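The Green Counter: A Gallery

Sadoreo Kitchen, the long way round

The kitchen at Sadoreo has been finished since February, in the sense that all the tools have left the room. People keep asking for pictures. I have put it off on the grounds that one more drawer front needed adjusting, and that excuse is now so old it could be left out for the recycling.

So, a gallery. Most of it concerns tile, because most of the budget did, and because I have opinions about grout that my household no longer wishes to hear. Captions are kept to a line or two where I could manage it. I could not always manage it.

The color

The sample card called it Eltotow Pale, which sounds like a minor saint. It is light green. Before noon it is a fresh, minty sort of green, and by late afternoon it has gone the shade of a hospital corridor in a movie where things end badly. We were warned about this by the showroom and chose to believe it happened to other people.

We looked at 81 samples. I know this because they are still in a box in the hall closet, waiting to be returned to a showroom that has stopped asking.

The grout

White. Everyone told us not to. The man at the tile counter told us not to, then told us again while ringing it up. White grout on a work surface is a decision you get to make again every week with a toothbrush.

It does make a good sharp grid, though. I have caught myself lining up the salt with it.

The size of the tile

Small squares, set straight. Large tiles would have meant fewer lines and a shorter job, and we were shown several handsome ones. But this house has a kitchen of modest size and big tiles made the counter look like three bathroom floors having a meeting.

The cost of small tiles is that nothing with a foot sits entirely level. Wine glasses have learned to be careful. So have guests.

The wall

Plain, smooth, white, and the subject of the longest argument of the whole project. One party wanted tile up to the cabinets. The other party had seen the quote. We left it bare for a month to see how we felt, and how we felt was tired, so bare it stayed.

It picks up whatever the light is doing, including a faint lilac business that appears on gray days. The paint is Nolten, the plainest one they make, and there is no lilac in it. I went back and read the can.

The plates

White and round, with a slightly raised rim, and no pattern of any kind. They came from the open stock shelf at Bozkurt, where you can buy one at a time, a system designed for people who break them one at a time. We are on our third top-up.

They do mark. Knives leave small gray scuffs, and the scuffs live on the flat part where food would normally be covering for them. Baking soda paste takes off most of it. The remainder I have decided to call patina, a word I used to think was only for copper.
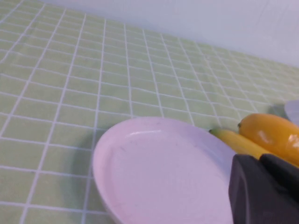
I had planned to keep fruit off the counter altogether. There was a bowl for it, a heavy thing with a nice glaze, and the bowl was going to live at the far end and be admired. It was then discovered that the bowl was the exact size of the space needed for chopping. The bowl now lives on top of the refrigerator with the fondue set, where the two of them can talk about their prospects.

What has surprised me is how much the green does for yellow. A lemon in the old kitchen was a lemon. On these tiles it looks as if it has an agent. I have started choosing fruit by color, which is no way to run a household, and we ate a great many grapefruit in the spring as a result. Tomatoes are a different matter and make the whole place look like a Christmas card, so they go in the pantry.

The edge

The front edge was going to be a matching trim piece, rounded over, very neat. The trim was back-ordered for 70 days. We lived with a raw edge and a strip of masking tape for all 70, and by the end I was wiping the tape down with a damp cloth as though it had been specified.

The trim arrived in a box marked fragile, and 2 of the pieces had taken that as a suggestion. They went in the corner behind the toaster.

The light

Under the cabinets there is a strip that claims to be warm white. It turns every plate in the house a little pink. I rather like it at supper, when it does the same for the people. For reading a recipe or judging whether chicken is done, use the ceiling light.

The sealer

Two coats, a day apart, with every window open. The tin says to keep the counter clear until it cures. We kept it almost clear. There is a ring near the sink the diameter of a coffee mug and I am not taking questions.

What I would do again

The green, certainly. The small tiles, yes. The wall, since I won that one.

What I would not

Grout, see above. I would also measure the bowl.

More rooms as they get done. The hall closet is next, once the samples are out of it.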